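4 Setting up the Skaltton preamp for first use

Read section 3 (Mains connection) before starting. The steps below apply to the two-channel rack model and to the desktop model. Where the two differ, a note says so.

4.1 Connecting the instrument

1. Set both GAIN controls fully anticlockwise and the OUTPUT control to 0.
2. Check that the POWER switch is off. The lamp beside it should be dark.
3. Connect the guitar or bass to INPUT 1 with a screened instrument cable. Do not use a speaker cable.
4. Connect OUTPUT L to the mixer or power amplifier. For mono use, leave OUTPUT R empty.
5. Switch on the preamp first and the power amplifier last. Switch off in the reverse order.

Caution: Never connect OUTPUT L or R directly to a loudspeaker. Damage caused in this way is not covered by the guarantee.

Note: Instruments with active pickups should go to INPUT 2, which has a pad of 9 dB. On the desktop model the pad is a push switch on the rear panel.

4.2 Setting the input level

1. Play the loudest passage you expect to use. Chords give a better reading than single notes.
2. Turn GAIN 1 clockwise until the PEAK lamp flashes on the hardest strokes.
3. Turn GAIN 1 back until the lamp stays off.
4. Raise OUTPUT to the listening level required.

If the PEAK lamp flashes with GAIN 1 at its lowest setting, move the cable to INPUT 2 and repeat from step 1. Turn OUTPUT to 0 before moving the cable.
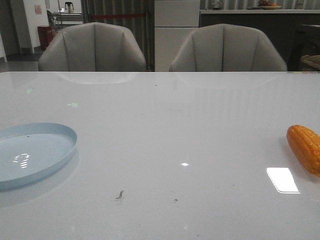
The level setting is not stored with the presets. It must be checked again after a change of instrument, pickup or string gauge.

4.3 Loading a preset

The preamp is supplied with 49 factory presets. Numbers 1 to 30 are for guitar and the remainder are for bass. Presets 12 and 13 were voiced by Songül Erdem, and preset 41 by Eero Juntunen.

1. Press BANK until the bank letter shows in the display.
2. Turn SELECT to the preset number.
3. Press SELECT once to load. The display stops flashing.

To return all presets to the factory state, hold BANK and SELECT together while switching on. The display shows 859 when the reset is complete.

Caution: A factory reset erases all user presets. Save them first with the Drerura editor (section 7).

4.4 Footswitch

Use only a latching footswitch with a 6.3 mm mono plug, such as the Clilley single pedal, part number 1566. Plug it in with the power off. A momentary switch will change channel only while it is held down.

If the channels respond the wrong way round, open the SETUP menu and change FS POLARITY from A to B.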